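Arthorpe front parlor opens up again next month
Jan 19, 2023

If you've been by the Arthorpe house lately and found the front parlor shut, I have good news. It opens again in February, and I got to spend most of a morning in there while it's still being put to rights. I've been writing up this house for the newsletter for eight years and I think this is the most fun I've had doing it (the tearoom tasting being a close second).

Quick recap for anyone who skipped the fall issue. The radiator under the window had to come out, which meant the floor had to come up in one corner, which meant everything in the parlor had to be wrapped or moved. Navitz did the heating work and finished a little before the holidays. Since then it's been a slow business of getting the room back to something you'd want to sit in.

The carpet went down again first. I'd forgotten how much I like it — beige, with those big cream flowers that look like chrysanthemums, all pointed petals.
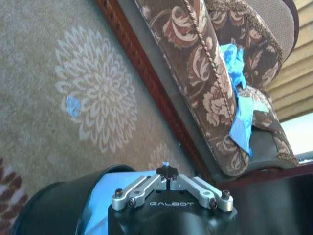
I had it in my head that the carpet was going to be replaced, and so did a few of you, judging by my inbox. It isn't. Skosine, the cleaning people over on the mill road, quoted 300 dollars to do it properly, and the house said yes on the spot. A new one that size would have been a whole different conversation.

The rest of the morning was mostly about plastic. Light blue, thin, crinkly, and it gets everywhere! There was a big sheet of it, and then there were all the little bits that tear away and end up on the floor or in the seams of things. It makes an awful racket when you bunch it up. I tried talking to people over it and gave up, so my notes from that hour are mainly about furniture.

And there's plenty to say about the furniture. The dark wood is what I always look at first in that room, with that reddish shine on it. Khattak, the restoration shop, had a look at all the wood pieces in the fall and found only small stuff to fix: a loose joint here, a scratch or two there, one drawer that had been sticking for as long as I can remember. It slides now. I opened and closed it more times than I needed to. 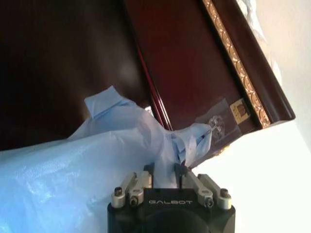
Blue plastic sheeting and glossy dark wood at the Arthorpe house.

The sofa is a longer story. Some of you wrote in to say you'd be glad to see the back of it, and I get that, it's a lot of sofa. But it's staying, and it's staying in the same upholstery. Recovering it was on the table for a while, and I saw the sample book, which had a very sensible plain green in it. The sensible green lost. I was quietly thrilled.
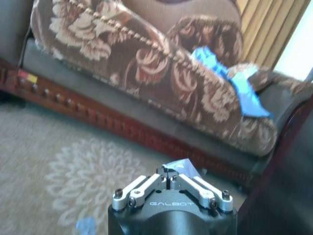 Khattak did the small repairs on the sofa too, and those took longer than the drawer and everything else put together. The stitching had gone in a few spots and the filling needed some help. I'm no expert, but I've sat on that thing at a lot of winter talks, and I always end up studying the fabric when the slides run long. It's the big cream and tan blossoms and the scrolling stems on brown that do it for me, plus the pale trim along the seam, which I'd somehow never paid attention to before. A plain green would have been easier to live with and I'd have missed all of that by the second talk.

What's left to do isn't much. The last of the plastic has to go out, the lamps need to come down from upstairs, and the curtains still need a good pressing. The pictures go up last. There are 17 of them and there's a hanging plan taped inside the closet door, which has been revised at least once in pencil.
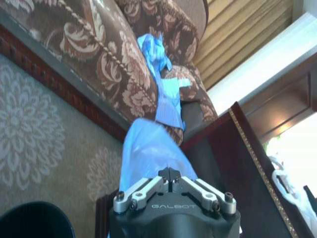 One reader has already written to ask whether the sofa could please be kept out of the afternoon sun this time, as the old spot by the window did the fabric no favors. I passed that along, and the answer is yes, it's moving to the inside wall, with the little table next to it.

The parlor will be open on the usual afternoons, and the winter talks move back in from the dining room once the chairs are sorted out. Seating is going to be a bit tighter with the sofa in its new place, so they've added 3 extra talk dates to make up for it. Sign-up is at the front desk, same clipboard as always. Bring a sweater for the first one — the new radiator works fine, but the hallway door still doesn't close all the way.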